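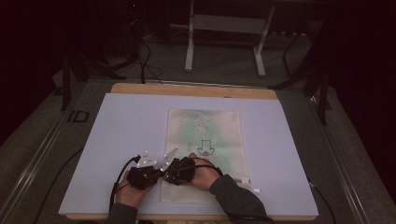 Hrvoje Bošković asked, when the outline for this talk went round, why we still collect by hand at all if the simulator can produce more pouches in a night than we can handle in a month. His point stands and I will come back to it under slide 6. The short reply is that the simulator gets the bag wrong. It bends where a real one creases, and the policy learns to expect the bend.

SLIDE 1. Title
Sedora project, collection of handling examples for soft packaging. Talk as given 22 Apr 2021. Say who paid for it (Kotia) and move on.

SLIDE 2. What we collect
One example is one complete handling of one item by a person wearing a gripper on each hand. We record the view from the head, the opening of both grippers, and the position of both wrists. Nothing else is logged. There is no force sensing in this set. Somebody will ask. The reply is that we tried it in January, the readings drifted with strap tension, and we took it out.

Point at the fingertip plates on the picture. The plates are triangular and white, with small markers along the edges. The person works with the same plates that the arm will carry, so there is no finger motion in the data that the arm cannot copy. This is the main argument for the method. Do not rush it.

SLIDE 3. Why pouches
Rigid boxes are finished as far as we are concerned. Pouches have no fixed shape, the contents shift, and a cloudy film gives a poor outline to the camera. A pale board makes this worse for a light pouch. We kept the pale board. The customer's tables are pale and a dark one would have flattered the numbers.

If there is time: printed symbols on the film. The first model used the print as its target for the grasp and did badly on plain bags. We now mix printed and plain stock within each session.

SLIDE 4. The set so far
800 examples recorded. 584 kept after review. The remainder were dropped for the following faults, in order of frequency:
Hands leave the view before the item is released.
Item already partly gripped when recording starts.
Cable between the camera and the item.
Clock offset between left and right gripper above the limit.

The cable fault is the annoying one. It can be cured by routing the leads back along the forearm, and it comes back every time a new person puts the grippers on. Sembiring are making us a sleeve clip. Do not promise a delivery date.

SLIDE 5. Session procedure
Board is wiped and checked against its marks. Operator closes both grippers fully, opens both fully, and holds still for 3 seconds. This gives the zero for each side. Item is then placed by a second person, at an angle read from a printed list. Operators are not allowed to place their own items. When they did, every pouch ended up upright and square to the board, and the model could not deal with anything turned.

Operators are asked to work at normal speed. Most of them slow down when they know they are being recorded. We discard the opening examples of every session for this reason, and these are not part of the 800.

Mistakes are kept if the operator recovers. A slipped grasp followed by a second attempt is worth more to us than a clean one, as the model otherwise has no idea what to do after a slip. Mistakes without a recovery go in a separate folder and are not used for training at present.

SLIDE 6. Simulated against real
Return to Bošković's question here. We trained one model on simulated pouches alone, one on 400 of the real examples, and one on both. Show the plot. Simulated alone is poor on anything with a crumpled filling. Both together is best, but the gap over real alone is small, and I would not defend it on this number of trials. Say so before the questions.

He may object that the film model was a poor one. It was. A better one exists at Brondska and we have asked for access.

SLIDE 7. Open points
Labels are still done by hand, start and end of each grasp, two people per example. Disagreement is highest at release, where the plates are open but the film is still clinging to one of them. We need a written rule. Current practice is to mark the moment the plates begin to open, and older files do not follow it.

Left-handed operators are too few in the set. Mirroring the video does not solve this, as the print comes out reversed.

Spare slide if asked about licensing: undecided, refer to Kotia.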